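Guaranteed Analysis Is Not Enough

6 min read

Pick up any jar of joint chews for dogs and turn it around. There is a panel of active ingredients per chew, a list of inactive ingredients, a feeding chart by body weight, and a line telling you to consult a veterinarian. The panel looks like the one on a bag of kibble, and most owners read it the same way. I think that is a mistake, and I think the makers of pet supplements could fix it at low cost if they wanted to.

The trouble starts with units. A jar will state glucosamine in milligrams per chew, while the chart gives chews per weight band. To find out what the dog receives per pound of body weight, the owner has to divide twice. The bands are wide. On the Pluretti hip and joint jar I keep by the sink, one band runs from 21 pounds to 60. A dog at the bottom of that band gets nearly three times the dose per pound of a dog at the top. Both are said to be dosed correctly.

A band that wide exists for the convenience of the chew. Soft chews are hard to split evenly, so the maker rounds to whole pieces and lets the dose drift. I have no quarrel with rounding. I would like the label to show the result in milligrams per pound at each end of the band, in the same type size as the feeding chart. It is one extra column.

Next, the word "blend." A proprietary blend gives a total weight for a group of ingredients and no weights for the members. Grornavley sells a calming powder with a blend of 422 mg per scoop, containing five items. The first listed is the heaviest, so we know it makes up at least a fifth of the total. We know very little else. The fifth item could be 60 mg or it could be a dusting. It is usually the fifth item that appears in large letters on the front.

Makers defend blends on the ground that a competitor could copy the formula. I find this weak. The ingredients in a calming powder are sold in bulk to anyone with a business account, and a competitor with a lab budget can measure most of them in a week. The party kept in the dark is the customer, who has no lab.

Probiotics are worse, for a different reason. The count on the label may be the count at the time of manufacture. Live organisms die in storage, faster in heat, and the number that matters is the one left when the owner scoops it out. A few makers state a count guaranteed through the expiration date. Others state a bare figure and leave the buyer to guess which kind it is. Last August I wrote to Vasconcelos and asked which kind theirs was. The reply thanked me for my interest in gut health and attached a coupon.

I do not claim these products are useless. My older dog gets fish oil and I intend to keep giving it to him. My argument is narrower: a product sold by dose should state its dose clearly, and a product sold by count should say when the count was taken. Human supplement labels have plenty of faults, but the serving size at least refers to one species within a fairly narrow range of body weights. Dogs run from 4 pounds to 180. The label needs to do more work for them, and at present it does less.

There is a cost argument, and it deserves an answer. Testing each lot for potency takes money. A small maker I spoke with puts the bill at $1,240 per lot for a full panel, on runs of 3,000 jars. That is a little over 41 cents a jar. The jar sells for $38. I would pay the 41 cents, and I suspect that most people who already spend $38 a month on chews would pay it too, provided the lot result was printed somewhere they could read it. A code on the lid leading to a one-page report would do.

Some companies already publish lot results. Grekthorpe does it for its fish oil, with oxidation values as well as EPA and DHA content. The page is ugly and slow, and it answers every question I had before buying. Sales copy on the same site is no more modest than anyone else's, but the reader can check it.

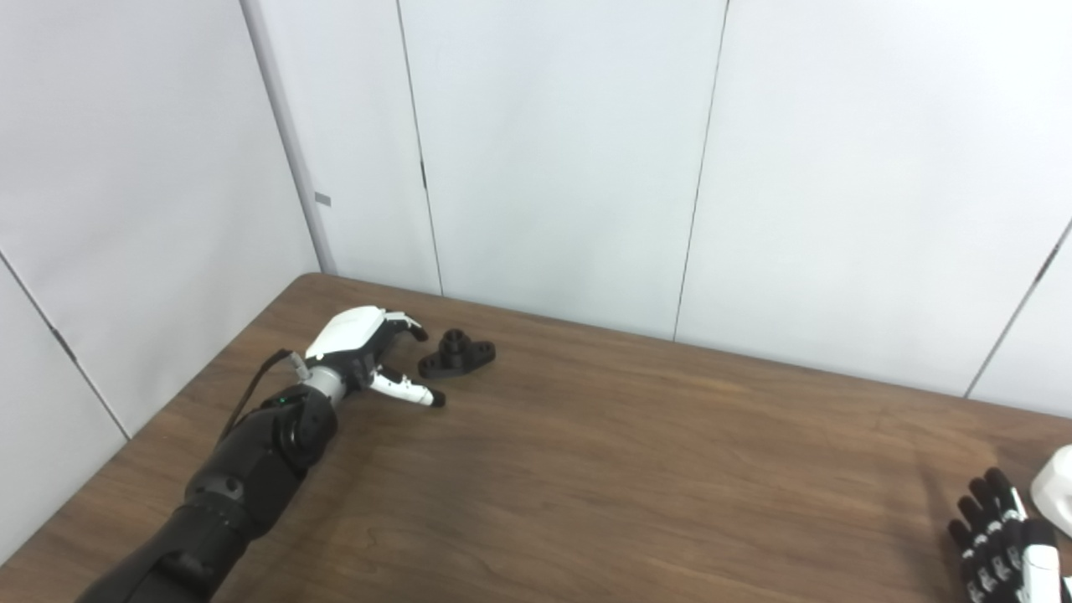 Dirceu Barros wrote in after an earlier draft of this column to say that I am asking owners to read numbers they have no use for. Few of them know what a sensible dose of glucosamine per pound would be, he argues, and the published trials in dogs do not agree well enough to tell them. Printing the column would lend precision to a figure that has not earned it.

He is right about the trials. I part with him on what follows. An owner who does not know the right dose can still compare two jars, and can still hand the figure to a veterinarian, who at the moment has to do the division during a 15-minute visit. A stated dose with weak evidence behind it is easier to argue about than an unstated one.

He also raised palatability – a fair point, and one I had skipped. A dose the dog spits out is zero. Flavoring and binders often make up most of the weight of a chew, and the label lists them without amounts. For a dog on a restricted diet, those inactive ingredients may matter more than the active ones. Chicken liver in a joint chew is a real problem for a dog that cannot have chicken, and it tends to be printed in the smallest type on the jar.

So I would add one item to the list. State the protein sources on the front panel, next to the flavor name. "Bacon flavor" describes a taste. The owner of an allergic dog is trying to find out which animal is in the jar, and should not need a magnifier to do it.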